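Week 4 handout: Comparing grippers before you touch the real arm
Notes by Drita Bošković, with thanks to Ljubica Dimitriou for reading the draft

Welcome back, everyone, and well done on getting through the joint limits exercise, which I know was a bit of a slog. This week we move down to the business end of the arm and spend our two hours on grippers (my favourite topic, as Ilir will tell you, so please be patient with me if I wander).

You'll be working in the simulator with the bin and rack task. The job is simple to say: pick up a yellow bin from the bench and place it in the rack beside the others. Doing it well is another matter, and a lot of what makes it hard comes down to where you grip. A bin with sloping sides behaves very differently when you pinch one wall than when you try to squeeze the whole body, and I'd like each pair to try both before settling on a favourite.

Keep your notes as you go. For every attempt, write down the finger opening, the approach height and which camera view you used to judge the alignment. Last April's group from the Trarkville campus logged 2,014 attempts between them, and the most useful ones by far were the failures with a proper sentence written beside them.

The bench in the simulator, from two viewpoints:

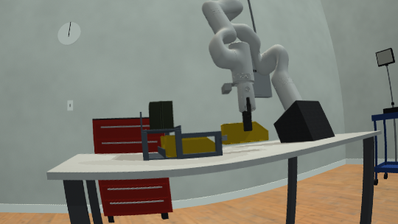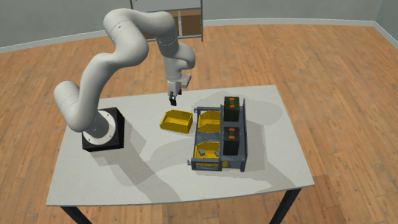

Now, about approach height. Start well clear and come straight down, slowly, with the wrist vertical. If you come in at an angle one finger will touch first and nudge the bin, and then your carefully measured grasp point is no use to you at all. Colour contrast helps a good deal when you are lining up, so leave the lighting at its default for the first hour.

Once you have a grasp you like, change only the gripper width and run it again. Biljana Delić will be around the lab to help with controller settings, and she has kindly offered to stay a little late for anyone who gets stuck.

Please bring your log to the next tutorial, along with one question you couldn't answer.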